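Hand-held gripper recording: house rules FAQ
Sullness site, packing and tidying tasks
Last updated Apr 17, 2022

Questions that keep landing in my inbox, answered in one place. If yours isn't on the page, ask before you record, not after. Esperanza Baptiste

Who are these rules for?
Everyone who picks up a gripper. New starters, people back from leave, visitors from Gavenico. Same rules for home recordings and for the benches at Sullness.

Do I have to read all of it?
Yes. Ten minutes. Sign the sheet at the desk when done.

What do I check before the first take?
Finger pads on straight, no splits. Linkage opens and closes without catching. Lenses wiped with the dry cloth, never a sleeve. Cable out of the way of the fingers. Then one throwaway open-and-close with each hand so we can see both sides are logging. Skip that and we find out at upload, which is too late.

One gripper or two?
Whatever the task card says. Two-hand cards need both grippers in play from the start. If you pick something up with one and the other just hovers for the whole take, it gets marked down. Hovering for a bit while you line up is fine.

Can I use my bare hand to help?
No. Not even to steady the box. If an object falls where the grippers can't get it, stop the take, put it back, start again.

What counts as a good grip?
Pads flat on the object as far as its shape allows. Close until it holds, then stop. Squashing a soft case or bending a card box is a fail even if the item ends up in the right place. Long things: think about where the second gripper is going to go before you close the first one.
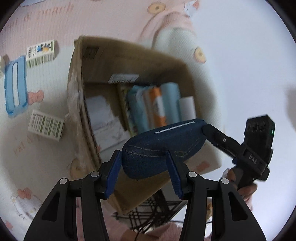
Card 6, box packing: both pads on the denim glasses case, second gripper coming in from the right.

Does the background have to be plain?
No, and please stop buying white sheets. Patterned mats are fine, cartoon ones too. We want ordinary surfaces. What we don't want is the mat sliding about under the box, so tape the corners down if it's slippery.

Can there be other stuff on the table?
Yes, if it's on the card or it's normal clutter for the job. Small boxes, books, packaging, all ok. Leave it where it is for the whole take. Don't tidy between takes unless the card says reset.

What about labels and barcodes?
Product barcodes are fine. Delivery labels with a name, address or phone number are not, peel them off or cover them. Same for letters and envelopes: blank side towards the cameras or use the dummy ones from the Ledness cupboard. If something private gets in by accident, flag the take straight away. We'd rather lose a take than have someones address in the set.

Are my hands allowed in view?
Hands on handles, yes, can't be avoided. Faces no. Watch out for mirrors, dark windows and phone screens. Take off name badges. Anyone else in the room has to have signed the consent form, children are a no full stop.

How long should a take be?
As long as the task. Don't rush, don't pause for effect. Hard stop at 690 seconds, the recorder cuts there and the file is no use to us.

I dropped the object. Delete?
Don't delete anything. Pick it up with the gripper if you can and carry on, then tick "recovered". If you can't, tick "abandoned". Both are useful so long as they're ticked right. Unticked ones make a mess of the whole batch.

How often do the pads get changed?
Every 3000 closes, or sooner if they look shiny or start to peel. The counter is on the log page. Always change them as a pair. Old pads in the tub, not the bin, we check the wear.

What must never be gripped?
Glass, blades, anything with liquid in it, batteries out of their housing, food that isn't sealed, pets. Yes, it came up.

My wrist hurts.
Stop. Really. Breaks are 2 per session at least and they're paid. Swap sides if the card allows it. If it still aches the next day tell me and you go on to labelling for a bit, no fuss.

Which standard are we following?
For the recording itself, our own house rules, meaning this page. The Steinarsdóttir checklist covers storage and consent and it wins if the two disagree. Paper copy in the red folder by the door, please put it back.

Who signs off a batch?
Not the person who recorded it. Anyone else trained can do it. They watch the first take, the last one and a few from the middle, then initial the log. If they find a label or a face, the whole batch gets watched.

Can I suggest a change?
Please do. Write it on the April sheet with the card number next to it. Changes go in at the end of the month, untill then the rules above stand.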